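Changing my strings, and what I learned about my elbow
November 5, 2021

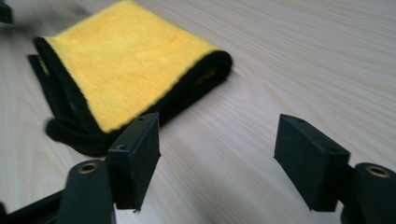 Photo: Ho-yin Choi

I wanted to write this post in May, when I had the first pain, but then I was too angry to write about tennis. Now I am calm again and my arm is almost good, so I will try to put everything in order.

I play two times a week in a small club with six courts. I started at the age of 39, so I never had the beautiful strokes that people have when they learn as children. My forehand is okay. My backhand is a block, more or less. For the first years I played with the racket that the shop sold me, with the strings that were already in it, and I did not think about strings at all. When one broke, I gave the racket to the desk, they asked "same again?" and I said yes. I did not know what "same" was.

Then last winter I played some doubles with Ho-yin Choi, who hits very heavy topspin, and I wanted to hit like him. He uses a polyester string from Jullura and he strings it tight. So I asked for the same string and the same tension. I think many players at my level make this mistake. We see a good player and we copy the part of him which can be bought.

The first two weeks were wonderful. The ball stayed in the court. I could swing at it hard, and it went down when I expected it to go long. I told everybody about it. Sum-yee Mak, my regular partner for Friday evenings, got so tired of hearing the word "polyester" that she made me buy the coffee every time I said it.

The pain started in the fourth or fifth week, on the outside of the elbow. In the beginning it was there only when I lifted the kettle in the morning after a match. Then it was there when I turned a key. I continued to play, of course. I bought a strap and put it on the arm, and I played with the strap, and after one long match against a man who slices everything I could not hold a pen properly the next day.

The physiotherapist asked me what I had changed. I said nothing, the same racket as always. She asked again about the strings. I was surprised that she knew about this, but she told me that she sees the same story many times. She said the string was perhaps not the only reason, and that my late backhand was also guilty (she did not see my backhand, I only described it, and it was enough). She gave me exercises with a rubber bar and told me to rest from tennis until the kettle was easy.

I rested for 86 days. I know the number because I marked them in the kitchen calendar, like a prisoner.

During this time I read too much about strings. I will write only what was useful to me, and please remember that I am not a stringer and not a doctor.

Polyester is a stiff material. It gives good control and it lets the ball take more spin, but it needs a fast swing to work as it should. My swing is not fast. It also loses its tension quickly, and after that it is still stiff but it has no control anymore, and so you get the bad side without the good side. Ho-yin cuts his strings out after a few weeks even when they are not broken. I did not know this. I kept mine until they broke, and they did not break, because I don't hit hard enough to break them. So I played for months with dead strings and I was proud that they lasted so long.

Multifilament is softer. It is made from many very thin fibers together, and it is supposed to feel more like natural gut, but for less money. It breaks sooner for people with a lot of spin. For me this is not a problem. Natural gut itself I have never tried. Sum-yee says that it is the best thing she ever put in a racket, but she also says it about every new thing, so I wait.

About the tension I had everything upside down in my head. I believed that tight strings give power, like a drum. In fact the lower tension gives more power, and the higher one gives more control, and the lower one is usually kinder to the arm. When the man in the shop explained it to me I asked him to say it again.

The shop is called Poon and it is behind the bus station, up one floor. I recommend it very much if you live near. The owner took my racket and pressed the strings with his thumb, and he made a face like someone who smells old milk. He asked how often I play, how long I want the strings to last, and where it hurts. At my club desk I never had these questions. He put in a multifilament called Iltellow, 2 kg lower than before, and he also changed my grip to the next size, because he saw that I was squeezing the handle. He told me to come back after a month and tell him what I think, and not to ask my friends.

My first match after the break was terrible. The balls flew everywhere. I hit the back fence with a normal forehand, without a bounce in between, and the people from the next court laughed — in a friendly way, I think. I wanted to go home and put the old string back. But on Saturday morning I had no pain with the kettle, and this was a stronger argument than the fence.

It took me maybe three weeks to get used to it. I learned that I must finish the swing higher, and that with softer strings I cannot just push the ball and hope. My volleys are better than before. My serve is the same as always, it means not good, but now it arrives deeper in the box. What I miss is the feeling on the return, when someone hits hard and you only hold the racket there and the ball goes back low. With the polyester it was easy. Now I have to do something by myself.

I also went back once to the shop and tried a hybrid, with the soft string in the crosses and Drarkari, a thinner polyester, in the mains. It was a nice mix and I liked the sound. But after two matches I felt something in the elbow, maybe real, maybe only fear, and I cut it out. Maybe I will try it again next year with the two strings changed in their places.

The exercises I still do, every second evening, in front of the television. I believe they helped as much as the strings, or more. It is less interesting to write about them. You hold the rubber bar, you twist it, you let it go back slowly, and that is the whole exercise. If your elbow hurts, please go to a physiotherapist before you go to the string shop. I wanted to do it in the other order.

Some small things that I do differently now, if someone wants to know. I write the date of stringing on a piece of tape inside the throat of the racket. I do not leave the bag in the car anymore, in summer or in winter. I warm up for real, also with the arm, and not only with talking. I ask for new balls when the old ones are heavy, even if it means that I pay for the can. And I stopped playing with borrowed rackets "just for a few points", which is difficult for me, as I am a curious person and everybody in the club has a newer racket than I have.

Ho-yin thinks that all this is nonsense and that I should learn to hit my backhand in front of the body. He is also right. I have taken one lesson for it and the coach was very polite. We worked the full hour only on where my feet should be, and I have the second lesson next week, if it does not rain.

Sum-yee and I have a match tonight at eight against the couple from court four, who beat us in the spring before my arm stopped working. The strings are three weeks old. I will write in the comments how it went, but only if we win.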